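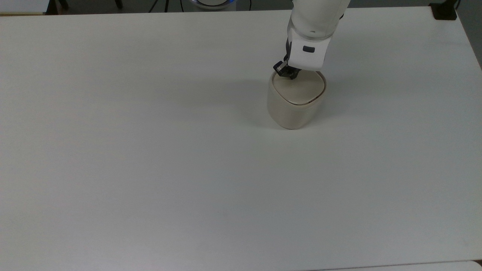 Small lidded container, cream-colored, with a rounded-square outline.

Lidded container (household)

A lidded container is a vessel closed by a separate or attached cover and used in the home to hold dry goods, small objects or waste. The term takes in canisters, tea caddies, biscuit tins, crocks, sugar boxes and small tabletop bins. Bottles and screw-top preserving jars are usually treated separately, as are boxes made for shipping.

Names

English has many words for the same few shapes. "Canister" comes through Latin from a Greek word for a wicker basket and only later came to mean a box of metal or pottery. "Caddy" is generally traced to kati, a Malay unit of weight used in the tea trade. "Crock" is an older word for an earthenware pot and is still used for large open or loosely covered jars. In everyday American speech "canister" most often means one of a set kept on a kitchen counter.

History

Covered pots are found among the early pottery of many regions. The first covers were often flat stones, pieces of hide or cloth tied over the mouth, or a shallow bowl turned upside down. Lids shaped to fit one particular vessel came with more careful potting, and the practice of making pot and lid together, so that they shrank at the same rate in the kiln, was known in several places independently.

Tea and sugar, both costly when first sold in Europe, were kept in small boxes that could be locked. As prices fell the lock disappeared and the boxes grew larger. Tinplate containers became common in the nineteenth century, when printing directly on metal made it possible for grocers to sell goods in tins that buyers kept afterward. Matching kitchen sets marked for flour, sugar, coffee and tea followed, and plastic versions were widely sold after the Second World War.

Types of closure

A drop-in lid rests on a ledge inside the rim and sits level with it or a little below. It is simple to make but does not keep out damp. A cap lid fits over the outside of the neck. A friction lid, usual on tins, is held by the tightness of the two walls. Clamp lids use a wire bail and a rubber ring, and give the best seal of the common household types. Hinged and push-top lids stay attached to the body and are chosen where the container is opened often – on counter bins, for instance.

Many lids have a knob or tab for lifting. Those without one are pried up at the rim or raised by a spring catch.
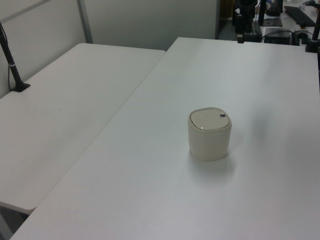

Materials

Earthenware is porous unless glazed and chips easily at the rim. Stoneware is denser and was long preferred for salt and pickles. Tinplate is light and cheap but rusts where the coating is scratched. Glass shows the contents but lets in light, which fades spices and dulls the flavor of tea and coffee. Plastics do not break readily, though some kinds hold odors.

Collections

The museum at Ullulbridge holds nearly 4,000 household containers, of which 901 are tea caddies and canisters. A catalog of the tins, prepared by Min-kyu Yoo, lists 196 that still have their original paper labels. Lids and bodies are numbered separately – a practice adopted after an early inventory matched several of them wrongly. The Divelau bequest, received one February in two shipments, is made up mostly of stoneware crocks and is still being sorted.

See also

Biscuit tin
Pottery glaze
Tea caddy
Tinplate

Page last revised Friday, May 5, 2023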